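Step 3. Load your filter lists

Okay, Plukora is installed and the little gray shield is sitting in your toolbar. At this point it blocks nothing at all. The extension is only the engine, and the lists tell it what to stop, so let's get some lists in there.

1. Click the shield and choose Lists.
2. Tick Parine Basic. It has 2,772 rules and it's the one I run on every browser in the house.
3. Leave Parine Strict alone for now. I love it, but it eats comment sections (and half the recipe sites I read!).
4. Click Update now and wait for the shield to turn green.

Note: if the shield stays gray, close every browser window and open it again. I lost most of a Sunday to that one before Waraporn Kaewkla wrote in with the fix.

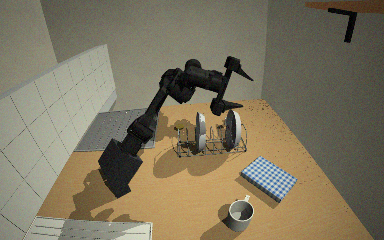

Robot arm over a wire dish rack, fingers apart.

Step 4. Allow the sites you want to support

I'm not going to lecture anybody about ads. Some of the small sites I visit pay their hosting bill with one quiet banner, and I let that banner through. Lelirik, the forum where most Plukora users hang out, is on my allow list and I'd be happy if you put it on yours.

1. Open the site you want to allow.
2. Click the shield, then Allow on this site.
3. Reload the page. The shield gets a small dot in the corner.

If you'd like to do a whole batch at once, go to Lists, then My sites, and paste the addresses in, one per line. You can have up to 700. Don't add the https part - the box accepts it without complaint and then ignores the line.

Caution: pasting a new batch replaces the old one. Click Export first and save the file somewhere you'll find it again. My own list was at 676 lines when I learned this.

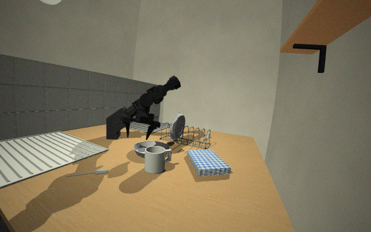
Step 5. Fix a page that breaks

Sooner or later a checkout button will go dead or a video will sit there spinning. Before you switch the whole thing off, try this:

1. Click the shield and pick Pause on this tab. The pause ends when you close the tab.
2. Reload. If the page is still broken, the trouble is somewhere else and you can turn Plukora back on.
3. If it works now, open the Log and look for the lines marked in red.
4. Right-click the top red line, choose Let through, and end the pause. Reload again, and move down the list until the page behaves.

Somkiat Kaewmanee keeps a page of known fixes on Lelirik, sorted by site, so have a look there before you go digging - he updated it in May and it covers most of the big stores.

Note for Phuthong users: that browser has its own tracker blocker under Privacy, and the two will argue over the same page. Pick one. I keep Plukora on and set the built-in one to Off, then restart. Once that's done, go on to Step 6 and we'll set up syncing between your laptop and your phone.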